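Passei a manhã de hoje, 2022-04-22, gravando demonstrações para o projeto Bidico e vou juntar umas notas aqui, porque na semana passada me pediram detalhes e eu respondi mal.

A tarefa é lidar com uma régua de tomadas em cima da mesa. Parece pouca coisa, mas tem um corpo rígido e um cabo que faz o que quer. O robô precisa aprender as duas partes.

Não uso teleoperação nesta tarefa. Em janeiro gravamos 40 episódios com joystick e aproveitamos 9. O atraso fazia a gente corrigir demais, e a política aprendia a correção junto com o movimento.

Agora é tudo na mão: uma garra preta em cada mão, a régua branca na mesa, e faço o movimento no ritmo que eu quero que o braço repita depois.
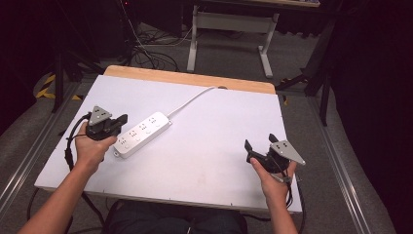 A posição inicial muda a cada episódio. Às vezes deixo a régua na diagonal, às vezes mais perto de um lado. Se ela começa sempre igual, o modelo decora o lugar e para de olhar.

Os cabos das próprias garras incomodam. Eles puxam o punho quando giro a mão para fora. Deixo folga antes de começar e confiro de novo a cada troca de posição.

Outra coisa que demorei a aceitar: hesitação estraga o episódio. Se paro no meio para pensar, descarto e recomeço. Em Grondmont guardavam tudo e filtravam depois - eu prefiro cortar na hora, quando ainda lembro o que aconteceu.

A abertura dos dedos também conta. Chego com a garra bem aberta e só fecho quando o objeto já está entre os dedos. Quem fecha cedo demais empurra a régua e passa o resto do episódio correndo atrás dela.

Na vista da garra, o cabo da régua sai por um colar com ranhuras e vai na direção da borda de madeira. É essa região que quero que o modelo aprenda a procurar quando for pegar o cabo.
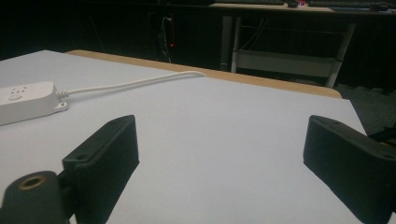

Imogen Treloar perguntou se não valia misturar com os episódios de joystick, já que existem. Ela tentou isso em Cliltness e diz que ajudou quando o conjunto era pequeno.

Testei uma mistura parecida com os 9 que sobraram. No meu caso o braço ficou mais lento na aproximação e não pegou melhor. Pode ser diferente com mais dados, não tenho como afirmar.

Saldo da manhã: 27 episódios bons. Faltam as posições com a régua virada para o outro lado, que são as piores para o punho esquerdo.

O treino roda hoje à noite na máquina da Farquharson. Amanhã posto a curva e os erros mais comuns.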